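I spent Tuesday sorting the back of the workroom with Effie Morrison. The wire shelving holds more now that the boxes go on the middle level and the cases go lower down. We got through 80 loose cables and kept five.

The white table stays out in the open. I like having the stand on it, with clear space on both sides.

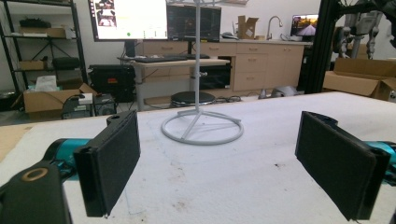 ## Still to do

- Flatten the open carton by the shelves once I find a use for the packing
- Wipe the gray smudges off the tabletop
- Label the drawers along the back wall
- Ask Ailsa if she wants the 2 spare lamps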